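Asgate club opens sign-ups for a low-tech econobox and work truck gathering

ASGATE -- February 2022 -- I've been told a press release is supposed to sound like a grown-up wrote it, but I'm Ryan Bellamy, I run the Madholm Plain Cars Register, and this is how I talk, so here we go. We're putting on our very first meet for base-model pickups, stripped fleet wagons and bottom-of-the-brochure hatchbacks, and sign-ups are open right now!

The meet is called the Mapplebeck Roll-Down (because everybody who shows up has to roll the windows down by hand, get it?) and it's happening this summer on the grass at the Mapplebeck fairground, just outside Asgate. If your truck left the dealer with a vinyl bench, rubber floor, a heater and a blanking plate where the radio should be, I want it parked in the front row.

How this thing got started

The Register began as a list I kept in a spiral notebook. I was looking for a tailgate for my own truck, a long-bed half-ton with the straight six and three on the tree, and every time I called about a parts truck I'd write down what it was and who had it. Then those people started calling me back. Now we have 262 vehicles on the books, and I still get a kick out of every new one. The last to come in was a two-door wagon that spent its whole working life with the Ater water department. It still has the holes in the roof from the beacon, and the owner is not going to fill them. Good for him.

I drove my own truck 378 miles to look at a similar one a couple of winters back. It had been repainted in a two-tone it never came with and somebody had put carpet in it. Very nice carpet, too. I stood in the driveway feeling sad about the rubber mat and drove home. That trip is really where the idea for a meet came from -- I wanted a place where you could see the plain ones still plain, lined up together, with the dog dish hubcaps on. 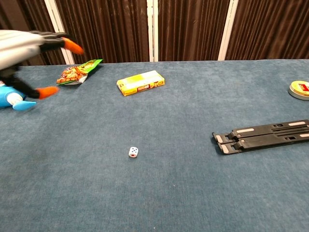 What you can bring

Anything that was sold cheap on purpose. Trucks, vans, wagons, sedans, little hatchbacks, all makes, foreign or domestic. The cutoff is the 1996 model year, and I'll bend on that if you write me a nice enough letter and the car has manual steering.

Engines should be what it was sold with or something the dealer would have sold you in the same body that year. A swapped six for a six is fine. If you've put a big V8 in it you're still welcome to come, but you'll be parking in the back field with my brother-in-law, who did exactly that to a perfectly good slant six sedan.

It doesn't have to be restored. It doesn't even have to be clean. Faded paint, a dented bed and a cracked dash pad are all fine with me, and if you've got the original window sticker or the build sheet, please bring it along (or a copy, I know how people feel about those things). I could read build sheets all day. There's something about a long column of options with almost nothing marked that makes me very happy.

The classes

We'll have 5 classes this first year and I've tried to keep them simple.

Best Work Truck is for pickups and cab-chassis rigs that did a job and look like it. Best Fleet Vehicle covers anything with a government, utility or company history you can show on paper. Best Hatchback is self-explanatory. Best Wagon or Van, same. And then there's the big one, Fewest Options, where we go down the paperwork line by line and the car with the least wins. A cigarette lighter counts as an option if the maker charged for it. So does a passenger-side mirror, and I expect there'll be some arguing about that. I'm looking forward to it!

Owners vote for the first four by paper ballot. Fewest Options gets settled by me and whoever is standing next to me with a brochure. Bring your own brochures if you think I'm going to get it wrong.

The swap rows

There's a parts swap along the fence, and this part I'm really pleased about, because try finding a good steel wheel or a plain door panel at a regular show. It's all chrome and buckets. So the swap rows are for base-model stuff only: bench seats, rubber mats, hubcaps, crank handles, three-speed columns, single-barrel carbs, radio delete plates, heater controls, painted bumpers and grilles, that sort of thing. A swap space costs $26 for the whole meet and you can back your truck right into it. Tables are up to you. If you've only got one or two things to sell, put them on your tailgate with a price tag and skip the fee.

I personally need a driver's side vent window latch and the little bracket that holds the jack handle, if anybody's reading this with a barn full of parts. 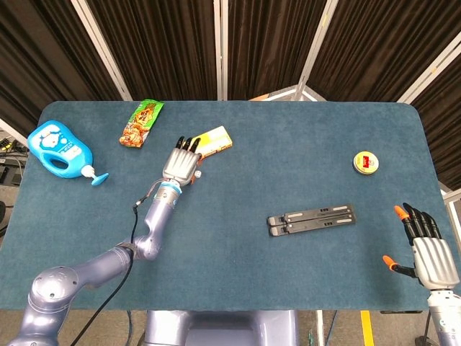
Table with a blue carpeted top, brown curtains behind.

Getting in and getting there

Spectators get in free. Show vehicles are free too if you're already in the Register, and if you aren't, joining is a matter of sending me the year, make, body style, engine, transmission and a list of what it doesn't have. That last part is the fun bit to write.

The fairground entrance is off the Ater road, past the feed store. Trailers go to the left when you come in, everything driven goes to the right, and I'd love it if more of you drove. Mine will be there under its own power, topping out at a speed I won't put in writing. The gate opens early for vendors and an hour later for everybody else. There's food, shade along the north side, and a decent set of restrooms. Dogs on leashes are fine.

Rain won't call it off. Most of these trucks were bought to be rained on.

About the Register

The Madholm Plain Cars Register keeps records on base-trim and low-option vehicles and helps owners find parts and each other. It costs nothing to join. We put out a newsletter whenever I have enough to fill it, which is more often than you'd think in the winter and hardly ever in the summer.

Press folks who want to come out, take some pictures or ride around the field on a bench seat with no seat heater are welcome. Write to Ryan Bellamy, Madholm Plain Cars Register, Asgate, and put "Roll-Down" on the envelope so it doesn't end up in the pile with the carburetor kits. If I don't answer right away I'm probably under the truck -- try me again.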